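Kedik Community Help > Data Collection > Retail Tasks

Segmenting shelf-straightening episodes recorded from a head-mounted view

Posted by mitau_collections

Our group is preparing a set of first-person demonstrations of store shelf work, intended for training a policy that will later be moved to a two-armed platform. The episodes are recorded in ordinary shops during quiet hours, and the operators are asked to arrange products by hand as a shop employee would. At present we hold 1265 episodes, all stored in the standard Kedik episode layout.

We would appreciate guidance on two matters. The first is where an episode of the type "align boxes" should begin and end. Our annotators do not agree. One party starts the segment when the hands enter the view, and the other starts it at first contact with a product. The second matter is the wording of the text instruction. Many shelves carry several similar items, and an instruction such as "straighten the boxes" may apply to more than one group.

A typical moment from the drinkware episodes is given for reference.
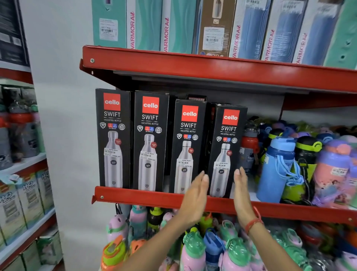
Cello Swift boxes on the middle shelf, with both hands at the two on the right.

In this instance one annotator placed the start of the segment well before the moment shown, and the other placed it at the right hand's contact with the box. The instruction on file reads "straighten the boxes." We note that there are also tall boxes on the shelf above, and we are unsure whether the instruction is adequate. The export is due in March and we would prefer not to relabel the set more than once.

Posted by Kasetden Annotation Desk

The following practice has served us on comparable material.

Begin the segment at the last moment at which the hands are at rest or out of view before the reach. End it when both hands have left the products and the head view has been steady for 11 frames. The approach should be kept. A policy trained on segments that open at first contact has no examples of how to arrive there, and in our trials it tended to wait above the shelf without committing to a reach. If your group also needs contact times, store them as a separate event track. Left and right hands should have separate entries. In the moment you have posted, the right hand is pressing near the lower edge of its box while the left is still in front of its own, and a single contact mark would lose that difference.

With regard to the instruction, we recommend naming the product and the shelf, and adding the desired result. For your example we would write: "Line up the four Cello Swift boxes on the middle shelf so that their fronts are even." The two boxes on the right are farther forward than the two on the left and are tilted, so the result clause tells the annotator what to check at the end of the segment. It should be confirmed against the final frames of each episode. Where the final frames do not show the result, the episode should be marked incomplete and retained — incomplete episodes are useful for training a success detector.

We would caution against using price as a means of telling items apart. The stickers on the boxes in your example do not all carry the same figure, although the boxes bear the same product name. An annotator who groups by sticker would divide one task into two.

Posted by qian_shelfwork

We only use first contact. It is quicker to label and we have had no complaints. For the instruction, any short phrase is acceptable if the model sees enough of them.

Posted by Kasetden Annotation Desk

First contact may be sufficient where the arm is brought to a fixed starting pose by a separate planner. The original post does not mention one. If a planner is used, kindly state so in the dataset notes, as other groups will otherwise assume that the reach is included.

Posted by mitau_collections

We thank both respondents. No planner is used. We will adopt the earlier start and keep contact as a separate track for each hand. The instructions for the drinkware episodes will be rewritten to name product and shelf, beginning with the box displays. The loose bottles will be handled afterward, as many of them have no readable product name and will require a description by color and lid.

Status: resolved. Replies remain open.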